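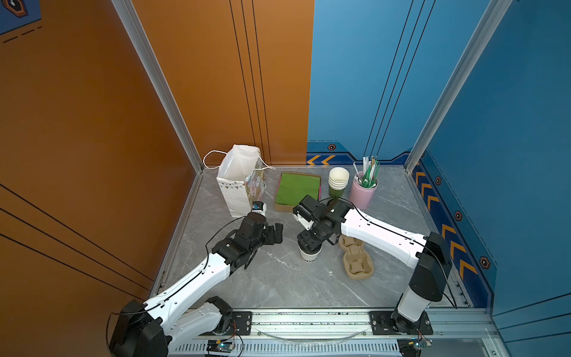 The takeaway packing table at the Dramstead open day, with the gift bag, the green-lined tray and the paper cups

Visit to the Dramstead open day

I went over to Dramstead on a Thursday in July for the open day at the catering supplies building. I run a small tea and coffee counter at Lonby, and we have been doing more takeaway orders since the spring, so the part I wanted to see was the packing side: bags, cups, lids, carriers and how they are laid out. These notes are for the others at the counter who could not get away, and for anyone thinking of going next year.

Getting there and getting in

The bus from Lonby stops at the end of the road and it is a short walk from there. If you drive, use the lower car park, as the upper one was full by 10 o'clock. Entry was free. You sign in at the front desk, get a sticker and a folded plan of the building, and are then left to go round at your own pace. The plan had the rooms in the wrong order on the ground floor, but there were paper signs on the doors.

There were three rooms open. The first had storage boxes and shelving, the second was all takeaway packing and the third was a talk room with chairs and a tea urn. I spent longest in the second.

The storage room

I will keep this short as most of it was too big for us. The shelving was good quality but sold in runs far longer than our back wall. The stacking boxes with hinged lids were better and I took a leaflet. The person on that stand told me the medium size holds 660 of the small paper napkins in flat packs. We would not get through that in a month, but it would stop us keeping them in three different places.

The packing room

The packing table had the things you would need for a drinks order to go: cups, lids, straws, moulded carriers, napkins and a paper bag to put it all in. The surface had a grey marble pattern, and the walls behind it were orange and blue. It was a small area, and I was interested in how much had been fitted on it.

The cups were plain paper in a stack, with a green one at the bottom. There were printed ones too. We buy plain white at Lonby and stamp them ourselves, and having seen a printed cup next to a plain one I do think the print looks smarter. The price difference on the Barua list was small if you order in large boxes. The smallest printed order they will take is 626 cups, an odd number that comes from the way the sleeves are packed, and I was told there is no way round it.
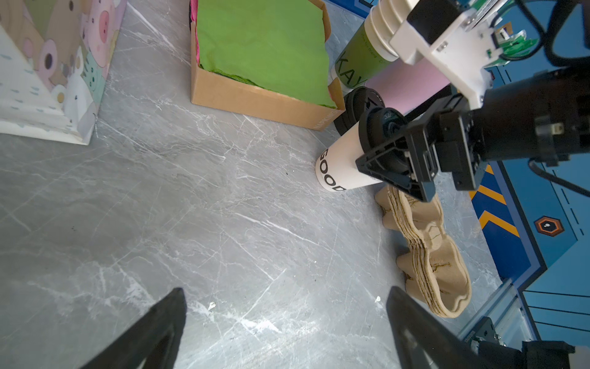
A "GOOD" cup with its black lid on, the pulp carriers and the napkin box

The carriers are the brown moulded pulp kind, and they nest, so a stack takes up very little room. Ours at the moment are folded card and come flat. They take up even less space, but someone has to make each one up, and on a Saturday morning that is a job in itself. With pulp you take one off the stack and it is ready. I asked how they cope with damp, and the answer was that a splash is fine but they should not be stored on a floor. Ours would have to go on the shelf over the sink, or perhaps the one by the door.

The lids were black. I had only used white ones before. They look neat on a white cup and I would guess they show fingermarks less, though they may show milk more. I did not get a chance to try one with a full cup.

Napkins were in an open cardboard box with the word printed on the side. Lime-green tissue was crumpled up in it, with a bit of pink paper at one edge. It made a plain box look a good deal more cheerful. We could do the same with the tissue left over from the Easter hampers, which is still in the cupboard.

The bags

The bags got the most attention from other visitors. The one on the packing table was white paper with cartoon animals on it in pastel colours. It was meant for children's orders, or that is how I took it. It stands up by itself when empty, and that matters more than it sounds. Our present bags fall over unless somebody holds them, so one person holds and another fills.
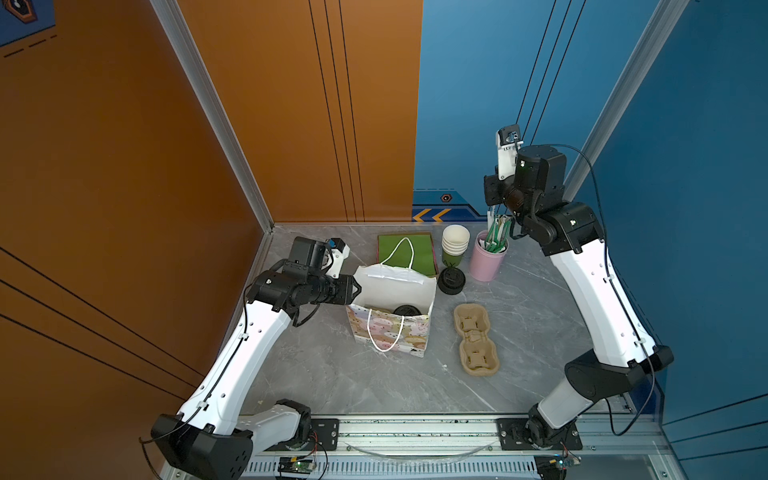
I asked about handles as well, having had two give way on us in June. The advice was to put the carrier in first, flat on the bottom, and then lids, napkins and anything light on top. A bag filled the other way round pulls on one side. I had always put the cups in last so that they could be checked, and I am not sure I will change that for small orders, but for four drinks it makes sense.

Straws were kept upright in a pink cup. They were green and white. We keep ours in the packet in a drawer, and customers ask for them every time. A cup of straws on the counter would save the asking, though the wind comes in at our door and I would want something heavier to hold them.

The talk

The talk was at 2 o'clock and was given by someone from Wusport, who deliver to most of the villages on our side. It was on ordering and delivery. Some of it was a sales pitch. The useful part was about mixed pallets: you can now put cups, lids and carriers on one order, and the delivery charge is dropped over a set amount. About 80 people were in the room and there were not enough chairs, so get there early if you want to sit down.

Someone asked whether lids from one maker fit cups from another. The answer was "usually, but test a sleeve first". We found that out for ourselves last year with the large size.

Food and facilities

Tea and coffee were free from the urn. Sandwiches were sold from a trolley in the corridor and had nearly gone by half past twelve. The toilets are up one flight, and there is a lift at the far end of the building which is not marked on the plan.
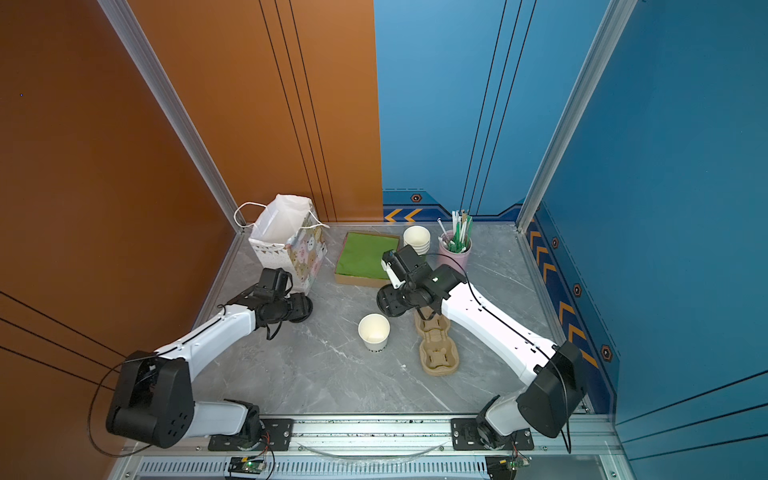 What I brought back

A Barua price list, the leaflet for the hinged boxes, a sample pulp carrier and the Wusport delivery map. They are in the blue folder under the till. The carrier has been tried with our medium cups and they sit well in it. The small cups are a bit loose.

Still to find out: the price of the animal bags in the smaller size, and whether the black lids come in the size for our large cups. I have written to Barua on both and will add the answers to the folder when they come.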